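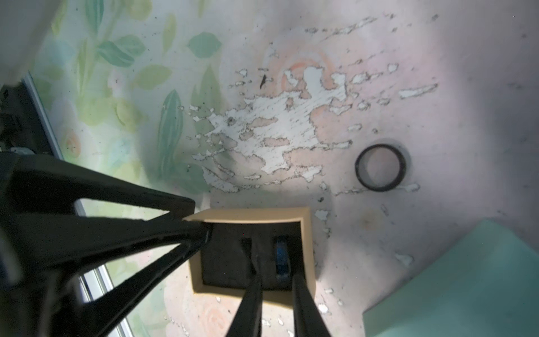 The new arm on the packing bench

I've been putting off writing about work because my sister reads this and she'll only ring me up to ask if I'm being replaced. (I'm not! Put the kettle on.) But the arm has been on our bench at Breden since March, and I've got opinions.

My old job was small parts into small boxes, 4,000 of them in a busy week, and then taping, labelling and stacking. The arm does boxes now. I set the parts out, put the open boxes where it can reach, and keep an eye on it. It's slower than me, which I did enjoy for the first fortnight, but it doesn't mind doing the same thing all afternoon and my wrists very much did.

What I didn't expect was how much quieter it's got. Syafiqah Lumbantobing and I used to pack opposite each other and talk rubbish for eight hours, and now she's been moved over to the Hamel orders and I see her at lunch. Management showed us a slide with all the time we'd be saving, but there wasn't a line on it for missing your mate.

On the other hand I've learned loads. Nadhirah Wattimena from maintenance taught me to teach it a new position, and the first time it went where I'd told it I did a little dance by the bins. I've had a small pay rise for that as well (100 a month, before tax, don't get excited). Two of the others asked for the training and were told there's no budget until next year, and that's gone down badly. I think they've got every right to be cross.

Anyway, the Farkilstead site gets theirs after Christmas and I've been asked to go over and help them set up. I've said yes, as long as they pay the train fare.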